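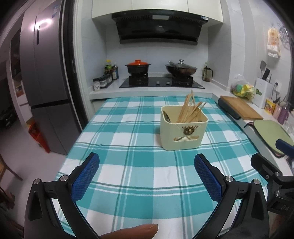
Noémie Charpentier says she still reaches for the wrong drawer every time she wants a spoon, and that a kitchen ought to tell you where things are without a label on every door. We agree with her. So we want to watch how people really lay a table, put things away and find them again in a kitchen they don't know.

CALL FOR PARTICIPANTS – home kitchens study, January round

Guturby is looking for people to spend a morning or an afternoon in our kitchen. No cooking skill needed. No exam at the end. You get paid.

What you'd be doing

Laying the table for a meal. Clearing it again. Putting chopsticks, spoons and the rest back in the holder, or wherever you think they should live. Moving the chopping boards about, finding room for the bottles and jars by the cooker, deciding whether the big pot stays out on the hob or goes in a cupboard. Ordinary stuff. Do it the way you'd do it at home, please, not the way you think we want.

Then a chat over tea or coffee, and a short form (two sides, big print).

Sessions start at 10 in the morning or at half past one. Allow three hours incl. the break. We do try to finish on time but the chat part tends to run over, so don't book a train for straight after.

Who we want

Adults, any age. People who cook every night and people who live on toast. We have plenty of tidy ones already from the autumn so if your other half complains about the state of your worktop – please apply. Left-handers very welcome, we're short. Also anyone who shares a kitchen with housemates, or cooks for more than four.

You need to be able to stand for 20 minutes or so at a time. There's a chair at the table and you can sit for the laying and clearing. If you use a stick or a wheelchair get in touch first and we'll sort out which tasks suit, the counter is standard height and doesn't move.

Sorry, not this time: anyone who did the Skisel cutlery tray trial, you've seen too much of our thinking. People who did the Draterus shelf survey online are fine.

Money

£99 for one session, paid by bank transfer within two weeks. Local bus fares on top if you keep the tickets. We can't do cash any more.

There are also a few places for a longer version, six sessions spread over the month, £592 for the lot. Same kitchen, but we shift things round between visits and see how long it takes you to stop looking in the old place. Some find this very annoying. Say on your form if you want to be considered. You'd need to make all six.

Allergies

Nothing is cooked in the session but there are sauces and spices out on the counter and you'll be handling the bottles. Tell us beforehand about anything serious, nuts, sesame, fish etc. Biscuits provided, bring your own if you're fussy (I am).

Where

Carré, ground floor, the door next to the bike racks. Ring the lower bell, the top one doesnt work. Parking is hopeless.

How to apply

Send us an email with your name, a phone number, morning or afternoon, and a few lines on where you keep your cutlery at home and why it ended up there. Around 300 words is plenty, less is fine, nobody's marking the spelling. Put KITCHEN in the subject line or it goes in the wrong pile and I wont see it.

We'll ring the ones we can fit in. If you haven't heard by the end of January, assume we're full, but we keep names for the spring round unless you tell us not to.

Wear comfy shoes. Sleeves that roll up.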